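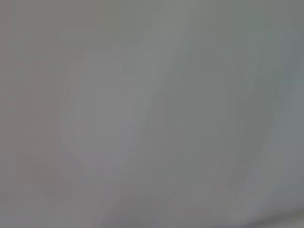 Gray, close up

Thread: Railroading on 28 count evenweave, worth it?

kausar_d
I'm halfway through a Trisine sampler, two strands over two on 28 count. Coverage is uneven in the large fill blocks. I have been letting the strands fall as they like. Would railroading the top leg only be enough, or do both legs need it?

SattiStitch
Top leg only. The bottom leg is covered, so the strands can twist without showing. Let the needle hang every 6 stitches to take out the twist.

bushra.m
Disagree on the bottom leg. A twisted bottom leg is narrower and sits higher, and the top leg rolls off it. You see it most in dark colors. I railroad both.

SattiStitch
On 28 count with two strands I have never seen that. On 14 count Aida with three, maybe.

bushra.m
I stitched the same block both ways in shade 301 on Verken linen. The difference was visible at arm's length.

P_Cabrera
What needle are you using, kausar? A 24 opens the holes too far on that fabric and gives you gaps that look like a coverage problem.

kausar_d
It is a 24. It came with the kit.

P_Cabrera
Try a 26 before changing anything else. Thread length matters too — mine is never longer than 18 inches.

shoaib_w
A laying tool is faster than railroading once you are used to it. I have the Memon one, 9 dollars.

SattiStitch
Faster in a frame. In hand it is one more thing to hold.

kausar_d
I work in hand, so no tool for now. Ordered a pack of 26s. Will do one block with both legs railroaded and one with the top only.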